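Grelldale, 2022-01-29

New podcast asks why good neighbours disagree

I'm Ishbel Guthrie, and I've spent 12 years arguing with people I like. My new podcast, Kellance, starts in April, and it's about whether we owe more to our own street or to strangers far away. I say strangers. My co-host Rory Urquhart says I'm daft – and he says it on air! 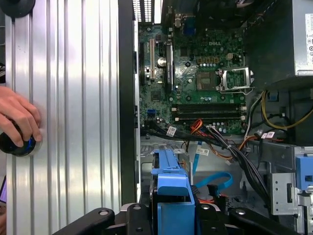 A Dell desktop computer with its side off.

We asked listeners to write in first, and more than 400 did. Plenty of them think charity begins at home and ought to stop there. I read every letter (some of them twice, with a biscuit).
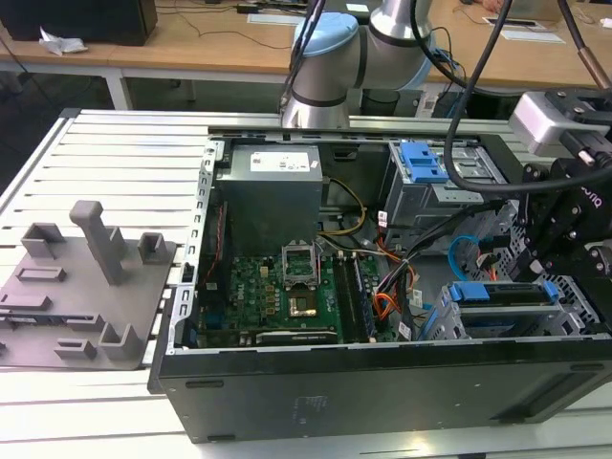
What you'll hear

There are three episodes to begin with. Ailsa Haldane talks about duty and faith, and Dilani Sikder makes the case for giving until it pinches.

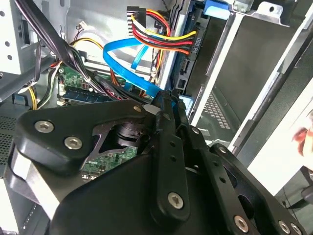
I lost that argument to her, by the way, and I've left it all in. Kevin Ó Súilleabháin takes press requests, and he's happy to send out early copies.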